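Hilfe-Forum Haushalt und Wohnen
Bereich: Oberflächen, Pflege und Reinigung

Helle, gewölbte Kunststoffoberfläche - geeignete Reinigung ohne Glanzstellen

Verwaltung Wohnheim Brerkach
schrieb am Mittwoch

Sehr geehrte Damen und Herren,

in unserem Haus werden in den Gemeinschaftsräumen Sitzschalen der Serie Fiadzo verwendet. Es handelt sich um glatte, gewölbte Schalen in einem sehr blassen Lavendelton, der bei Tageslicht beinahe weiß wirkt. Insgesamt sind 23 Stück vorhanden. Bei der Reinigung mit einem handelsüblichen Scheuermittel sind an 2 Schalen matte Stellen entstanden, die bei seitlichem Lichteinfall deutlich hervortreten. Wir bitten um Auskunft, welches Mittel für den regelmäßigen Gebrauch geeignet ist und ob sich die bereits vorhandenen Stellen beheben lassen. Das Merkblatt des Lieferanten Asmont enthält hierzu lediglich den Hinweis "feucht abwischen".

Hausservice Ekov

Sehr geehrte Verwaltung,

für glatte, durchgefärbte Kunststoffe empfehlen wir lauwarmes Wasser mit einem geringen Zusatz von neutralem Handspülmittel. Zu verwenden ist ein weiches Baumwoll- oder Mikrofasertuch ohne Scheuerseite. Die Schale wird von oben nach unten gewischt, anschließend mit klarem Wasser nachgewischt und sofort getrocknet. Auf gewölbten Flächen läuft Restwasser an der tiefsten Stelle zusammen und hinterlässt dort Kalkränder, die auf hellen Tönen zwar wenig auffallen, sich aber mit der Zeit verfestigen.

Von Scheuermilch, Schmutzradierern und lösemittelhaltigen Reinigern ist abzusehen. Schmutzradierer gelten vielfach als mild, wirken jedoch wie ein sehr feines Schleifpapier. Die matten Stellen sind daher als Abrieb einzustufen und durch Reinigung nicht zu beseitigen. Eine Kunststoffpolitur kann das Erscheinungsbild verbessern. Sie sollte zunächst an der Unterseite erprobt werden, da der polierte Bereich unter Umständen stärker glänzt als die Umgebung.

Bei Kugelschreiber und Filzstift genügt in der Regel ein kurz aufgelegtes, mit Seifenlauge getränktes Tuch. Bleibt ein Schatten zurück, ist beim Lieferanten nach einem freigegebenen Mittel zu fragen.

Werkstatt_Nord

Politur würde ich lassen. Bei uns war danach alles fleckig. Spülmittel und fertig.

Materialstelle Asmonter Weg

Ergänzend zur ersten Antwort: Vor dem Wischen sollte loser Staub mit einem trockenen, weichen Pinsel oder unter fließendem Wasser entfernt werden. Sandkörner unter dem Tuch verursachen feine Kratzer, die fälschlich dem Reinigungsmittel zugeschrieben werden. Auch Ringe und Armbanduhren des Reinigungspersonals sind eine häufige Ursache - ein entsprechender Vermerk im Reinigungsplan hat sich bewährt.
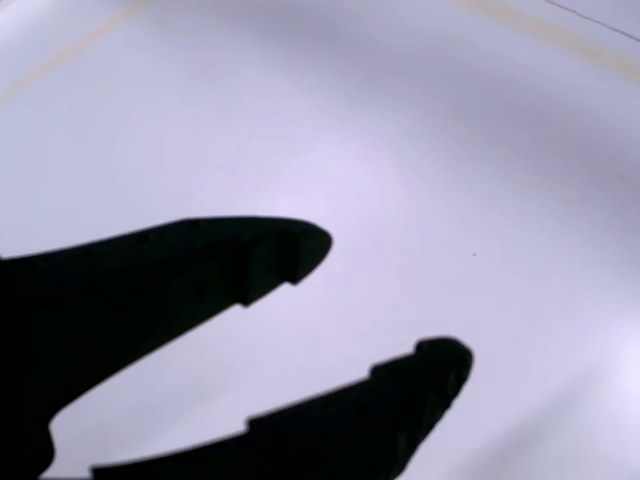

Darf für die laufende Pflege solcher Schalen auch Glasreiniger verwendet werden?

Glasreiniger enthält häufig Alkohol oder Ammoniak und kann manche Kunststoffe auf Dauer spröde oder trüb werden lassen. Ohne ausdrückliche Freigabe des Herstellers ist deshalb bei neutralem Spülmittel und klarem Wasser zu bleiben.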